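Do we need a fridge that writes the shopping list?

Lalla, the meal-planning app that half our Mullismont readers seem to have been sent a flyer for, wants to save you from waste. You tell it what you bought, it tells you what to eat and when, and at the end of the month you get a little green score. The basic version is free for 18 days. After that it is £4 a month, or £2 if you let it share your shopping habits with "selected partners".

I signed up, partly because three people wrote in asking if it was any good and partly because I like being proved wrong. It didn't happen this time.

The first trouble is the typing. Every onion has to go in. If you buy loose, the app wants a weight, and if you guess, it treats your guess as gospel for the rest of the week. By the second Sunday it was convinced I owned a large amount of parsnips and would not let the matter drop.

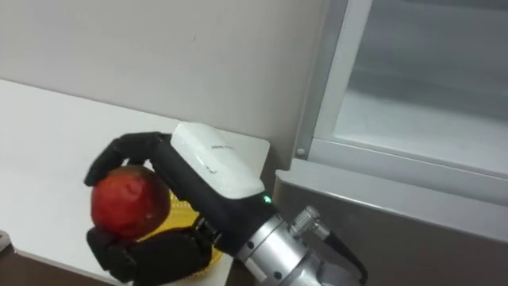

The second trouble is dates. Lalla works from a fixed table of how long things keep, and the table is very gloomy. It told me to throw out eggs I went on to eat quite happily, and a piece of hard cheese that only needed a trim. An app sold on cutting waste had me standing over the bin more often than I would have been without it. I did ask the makers where the table came from. The reply thanked me for my passion.

Then there is the claim on the flyer that the average household will save £216 a year. Average of whom? The small print says the figure is "based on user feedback", which could mean almost anything. People who pay for an app and keep using it are likely to say kind things about it. I would want to see till receipts from before and after, and from the ones who gave up as well.

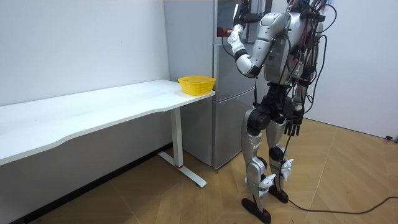
By the fridge, with the long white table to the left.

Lenihan, which makes the cheaper rival, has a slightly better idea: it only asks about the things you most often throw away. That is less typing and fewer lectures. It still wants your postcode and your date of birth before it will tell you what to do with half a cabbage, and I can't see why.

The Gumley food group has been handing out a paper sheet for the fridge door, with a column for "eat first" and a column for "can wait". It costs nothing and has no score. I have used mine since the start of March and forgotten to fill it in a good deal, and we have still thrown out less than we did with Lalla. If you have stuck with either app for longer than a month and found it worth the money, write in, and please send the receipts.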